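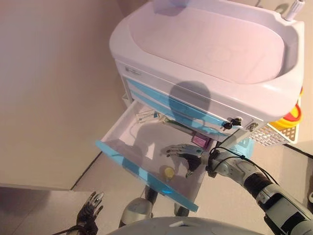

Stotum Opens Enrollment for Home Blood Pressure Monitoring Study in Guimarães

GUIMARÃES, Portugal. Stotum has opened enrollment for a study of home blood pressure monitoring in adults recently diagnosed with hypertension. The study will compare readings taken at home with those recorded during routine clinic visits, and will assess whether earlier access to home readings changes the time needed to adjust medication.

The study will enroll 300 adults. Of these, 200 will receive an upper-arm monitor paired with Unora, the company's software for collecting and summarizing readings. The remaining participants will follow the usual schedule of clinic measurements. Assignment to the two groups is random. Enrollment closes in January.

Participants in the home group will measure blood pressure in the morning and evening, with 2 readings per session taken one minute apart. They are asked to sit with the back supported and both feet on the floor, and to avoid caffeine, tobacco and exercise for 30 minutes beforehand. Unora stores each reading with the time it was taken and sends a weekly average to the study clinic. Readings above a preset limit are flagged for review by a nurse during clinic hours. The software does not diagnose conditions or recommend doses, and it is not monitored overnight. Anyone with chest pain, sudden weakness or trouble speaking should call emergency services.

The primary outcome is the change in average systolic pressure at six months. Secondary outcomes include the number of medication changes, missed readings and unplanned clinic visits. Data analysis will be carried out by Bernuvska, a contract research firm that has no role in recruitment. Results will be reported whether or not a difference between the groups is found.

Adults who are pregnant, have an irregular heart rhythm or are receiving dialysis are not eligible. There is no charge to take part, and monitors are returned at the final visit.

About Stotum
Stotum develops software for outpatient measurement of blood pressure and heart rate. The company was founded in 2000 and is based in Guimarães.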